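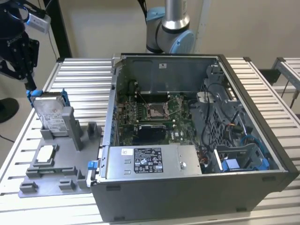

The roll call is in the draft minutes before the next agenda item is read, one customer writes, and the clerk no longer has to ask a member to repeat a vote for the record. The same customer would like to see the recusal button made larger.

Home Voting Agendas Minutes Public Display Support

Tabrizi Council Voting and Minutes System

Shares 35 Comments 11

The Tabrizi system records motions, seconds and votes for city councils, county commissions, school boards and other elected bodies. It is supplied by Starnurstead for permanent installation in a meeting chamber and may also be ordered in a portable version for bodies that meet in more than one building.

Each member is provided with a desk unit carrying five buttons: Yes, No, Abstain, Recuse and Request to Speak. The presiding officer's unit adds controls to open and close a vote and to call on members in the order in which they asked for the floor. The clerk's station shows all votes as they are cast. Members' votes are not shown to the public until the presiding officer closes the vote, unless the body's own rules call for open display.

Agenda and minutes

Agendas are entered at the clerk's station or brought in from a word processing file. Once a meeting is called to order, the time of each motion, the names of the members who made and seconded it, and the result are placed under the matching agenda item. Items taken out of order keep their original numbers. Items that are tabled are carried to the next agenda if the clerk so chooses.

The system can be set for a simple majority, a two-thirds majority or any other share of the members present or of the full body. It will give notice when a member's departure leaves the body without a quorum. It does not decide questions of law or procedure, and the purchasing body remains responsible for the accuracy of its approved minutes.

Closed sessions

When the presiding officer announces a closed session, the public display shows the time of the announcement and the section of law cited. No votes are recorded until the open meeting resumes.

Installations

The City of Sonham has used the system in its council chamber since the chamber was reopened, and its planning board shares the equipment. Dratley ordered the portable version for its council and its parks board. The chamber at Sonham seats 117 members of the public and is served by two wall displays.

What is supplied

Desk units, up to 35 per system
One clerk's station
One presiding officer's unit
Cable, 100 feet
Printed guide for members
One training session for the clerk and deputy clerk

Wall displays are ordered separately. The portable version is supplied with 11 desk units and a carrying case.

Ordering

Public bodies may request a written quotation from Starnurstead. Quotations state the number of desk units, the cost of installation and the yearly support fee as separate amounts, so that each may be placed on the proper budget line. A purchase order or a signed resolution is required before installation is scheduled. Support requests received during a public meeting are answered ahead of all others.

Page revised Jul 18, 2019

Share Print Email Back to Voting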